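Two Cups and a Very Long Drive

26 January 2024
By Garnet Ross

I drove 70 miles to watch a robot pick up a cup. I would like that on the record before anyone accuses me of not keeping up with the times.

The occasion was an open day at Divach, which builds software for robot arms and had set out coffee, name tags and a stone countertop. On the countertop stood a blue cup and a bamboo one. There were 14 of us, and we had all been promised the future of housework.
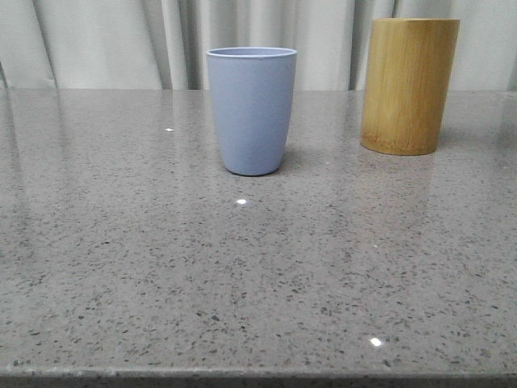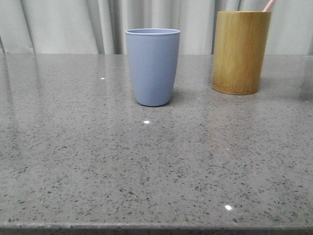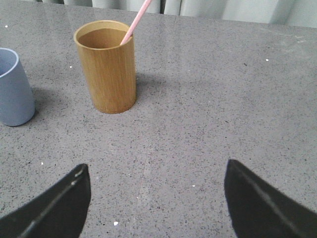
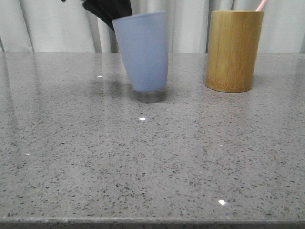 The same blue cup and the same bamboo cup, all the way down.

What I Was Told to Be Impressed By

Our host was Ottmar Ruppert, a patient man in a fleece vest who has plainly given this talk to people like me before. He explained that a gray, speckled, shiny counter is a rotten place to look for anything. The lights bounce back as little white spots, the curtain behind it shows up again as a pale smear on the stone, and the machine has to decide which of these things is a cup. I decided in no time at all, and for a moment I felt terrific about my brain.

Then he asked me to explain how I'd done it. I said the cup was the one that was blue. He wrote that down, which I thought was unkind.

The arm did get hold of the cup, by the rim, with a black finger. It held it tilted, a little way above the stone, the way you'd hold something you had found in the back of the refrigerator. A woman near me clapped. I clapped too, and I have sat through entire school concerts without meaning it as much.

My trouble is with the brochure. It was printed on heavy paper and it said that Divach's product, Drolley, would "give you back your evenings." I have spent 55 years on this earth and I can say with some confidence that my evenings were not taken from me by cups. They went to the phone, to paperwork, and to a television series about a lighthouse that I didn't even like. A machine that tidies my counter will leave me with a tidy counter and the lighthouse.

Ruppert, to his credit, had not written the brochure and didn't seem fond of it. When a man in the second row asked when he could buy one, Ruppert said he'd be happy if the arm could do as well in a kitchen it had never seen. The man looked as if he'd been told his flight was canceled.

I'd have put that answer on the heavy paper. I trust a company more when it tells me how hard a cup is. I went home, picked up 2 glasses in one hand without looking, and dropped one of them in the sink.

They are having another open day in April. I've put my name down — there is talk of a spoon.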